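Little red holder: how do you get one to sit flat on a marble-look top?
Community Help > Home & Desk > Small stuff
29 Aug 2018

Ruxandra Enache
Hi all, I've got a little red holder, the flat sort with the pale insert, and I'd love it to live in the middle of my grey table. Trouble is, mine slides whenever I reach for it, and paper creeps out from under whatever I put on top. I'd rather not glue anything! Is there a trick?

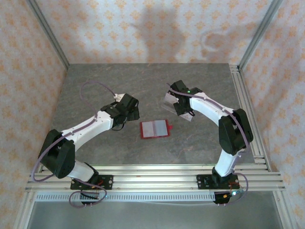 Red holder on the grey marble-patterned top

Witold Domański
I had the same bother with a red pad (rounded corners, pale stitching along the side, quite a nice colour on grey). Wipe the tabletop first, then the underside of the pad, and let both dry. Then put a bit of weight on the paper. I favour a dark block with a soft, foamy look to it, nothing that'll scratch. Tuck the sheet partly under and leave the rest poking out so you can grab it. 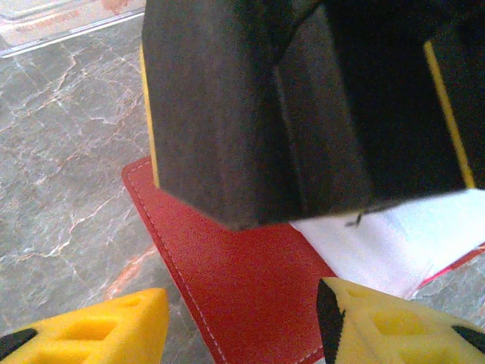
More replies

Plornstead
Just use non-slip drawer liner. Cut it a bit smaller than the holder so it doesn't show. I paid 200 cents for a roll at a garage sale and still have heaps.

Semwood
No idea about holders sorry, but following, my coasters do the same thing.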